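Vallov faux tulips, bunch of 12: are they worth it?

I don't like fake flowers. I grew up with a dusty silk arrangement on the hall table and swore I'd never own one. But two cats and a north-facing flat have a way of wearing you down, so in May I gave in and ordered a bunch of the Vallov tulips everybody seems to be raving about.

The Vallov site calls them "indistinguishable from fresh". I'd like to meet whoever wrote that. From the sofa, fine. From the kitchen table, where I eat breakfast, you can see the seam down each stem and the petals all close at the same angle. Real tulips flop about and go their own way by the third day. These stand to attention.

The smell

Straight out of the box they stank of new shower curtain. I left them on the balcony overnight and most of it went. The product page has 830 reviews and I read far too many of them, and hardly any mention this, which makes me wonder how many were written before the parcel was opened.

Arranging them

The stems have wire inside and hold a bend well, I'll give them that. They are also all the same length, so in anything short they stick up like pencils. You'll need proper cutters, as kitchen scissors won't touch the wire. A narrow neck suits them best. In a wide vase they slide to the sides and leave a hole in the middle.

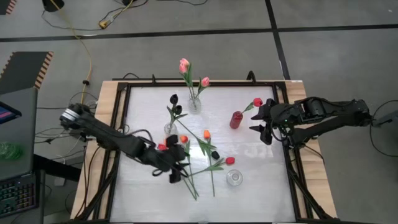 Cleaning

"Wipe with a damp cloth," says the label. I tried it on one bloom and the cloth came away faintly pink. I've used a soft paintbrush ever since. Dust shows up badly on the darker ones.

Price

I paid 83 for the bunch with delivery, and supermarket tulips would have to be bought a good many times to match that. Vallov also sells a "full table" set with vases for 1,699, and I can't imagine who it's for.

Would I buy them again? At half the price, perhaps, and only for a high shelf. The cats, for what it's worth, chewed one on the first evening and haven't been back. Two and a half stars.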